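Table linen: sizing and folding cloths for the small square tables

The Florkdale hall replaced its long trestle tables with small square ones in January, and the linen stock has not caught up. Most of the cloths on the shelf were cut for the trestles. Put on a square table they hang to the floor on two sides and barely clear the edge on the others.

The working rule for a square table is simple. Measure one side of the top, add twice the drop wanted, then add twice the hem allowance. A drop of 9 inches suits a table people will sit at. Anything longer ends up in laps or under chair legs. For a display table, 21 inches is acceptable, provided the corners are pinned back.

Placement is easier with the cloth laid over the top first and adjusted afterward. Take hold of the near edge in two places, draw it toward you until the far drop is right, and only then correct left and right. Pulling from a single point skews the weave and leaves a diagonal crease that shows on plain colors.

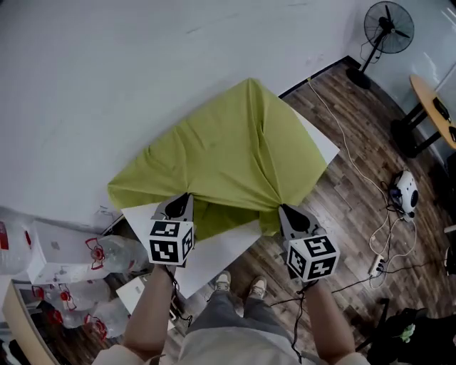
Stukus writes that the near edge should be left alone until the side drops match, and that on a slick top the cloth creeps back if the order is reversed. On painted or coated tops that may well be so. A thin felt underlay stops the creep -- it also takes up a little of the drop, so measure with the underlay in place.

For storage, fold in half with the hems together, then in half again the same way, and roll the strip onto a cardboard tube. Flat stacks set a crease at every fold, and the bottom cloths suffer most. Colored cloths should be rolled with the face side in.

The Trirkby store now holds 756 cloths of all sizes. Square ones are on the lower racks, tagged with the finished side length in inches. Please return them to the same rack -- rolled, with the tag outward.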